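# The Drolavport Sweepings

Every September I empty the bag drawer, a place where plastic goes to breed. The rule in our apartment on Corrigan Street is that anything still useful stays and anything else leaves by Thursday. I have broken this rule 11 times, mostly over candy packaging.

This year involved a lot of bags, which tells you how the year went. 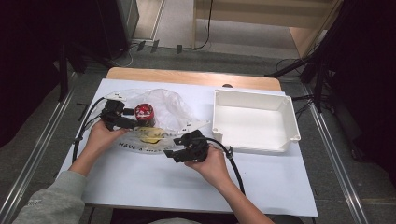

*Clear bag, red cylinder, empty white box.*

The bag says "HAVE A" and then disappears into its own folds. I assume the rest is cheerful. There's a little red cylinder in there and something pale yellow under the plastic, and the open white box on the right is empty, with its small corner tabs and a great deal of potential. I've owned boxes like that for 5 years at a stretch without putting a thing in them. Good boxes are too good to use, so they get stacked in the closet until the closet needs its own box.

My position on clear bags has softened. You can find things in them. My position on crumpled ones hasn't moved, and they go flat under the dictionary overnight.

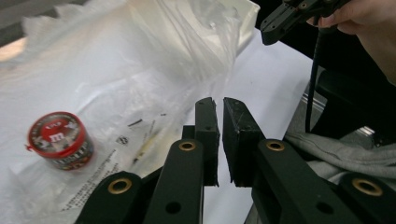 *M&M's tin, red lid, on its bag.*

I have a weakness for small tins. A red lid with a character on it will get past me every time, and then I'm a person with a tin, looking for something tiny enough to deserve it. Past tenants of such tins: buttons, 4 foreign coins, the screws from a Flodholm shelf that is standing up fine without them. I don't ask the shelf about it.

The bag has small print on it too, in rows, and I have never once read any.

Next up, the jar lids.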